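Site visit: Konby sample rooms and table workshop
Posted 1/18/23 by the site visits editor
Shares 13 | Comments 3

The September visit took in two parts of the Konby building: the ground-floor workshop, where tabletops are finished, and the sample rooms on the floor above. The group was split in two at reception and the halves changed over after the coffee break. Parking is behind the Zurance depot and the entrance is on the opposite side, so allow extra time on foot.

The workshop tour began at the timber rack. Boards are stored flat on bearers and left to settle before they are cut. Sanding is done along the grain, with the dust drawn off at the machine, and each top is wiped down before the finish goes on. Konby applies a clear finish in thin coats and keeps its colour range narrow. Most of the tops on show were at the pale end of it. Edges are rounded by hand with a block, which the guide described as the slowest job in the building.

Upstairs, the sample rooms are arranged by use - kitchen, study, washroom - and visitors may handle whatever is set out. The washroom section was of most interest to us. Small articles there are judged mainly on footprint and ease of cleaning.

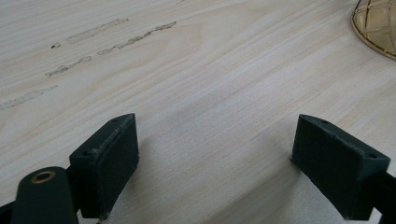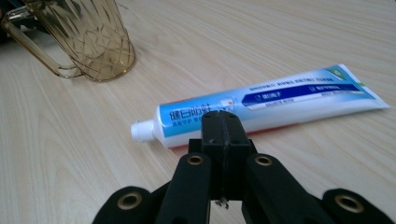
Barier Household Goods Study Group, Visits Section

The amber cup has a lattice pattern moulded into its sides and a looped handle in the same plastic. A handle of this shape gives a more secure hold than a plain beaker, at the cost of shelf width. The pattern should also help with grip, though it will need a brush to clean properly. The base sits flat on the wood.

Toothpaste tubes are awkward to store. Laid down, a full-size tube takes up a long strip of shelf; stood on a small screw cap, it tips. The one on the table has a ribbed white cap and a blue and white label in Chinese, with 健白防蛀 as the main wording. Most members favoured keeping a tube in the cup with the brushes. A minority preferred a shallow tray, on the grounds that a cup collects water at the bottom.

The grain on the tabletop is fine and shows best at a low angle. Under the room lights it washes out in places, and we would have liked a lamp on a movable arm to inspect the finish.

The last stop was the Weerakoon store across the yard, where returned samples are checked and shelved. The catalogue there runs to 291 entries, filed by room and then by material. Access was limited to 5 visitors at a time, so the second half of the group had a short wait.

The visit lasted 2 hours. Stout shoes are required in the workshop and bags must be left at reception. The stairs are steep and there is no lift.

Comments (3)

shelfbracket: Was the clear finish oil or lacquer? The report doesn't say.

Visits Section: We asked, and were told it varies by order. No product names were given.

northlight: Agree about the tray. Cups need emptying every few days or they go slimy.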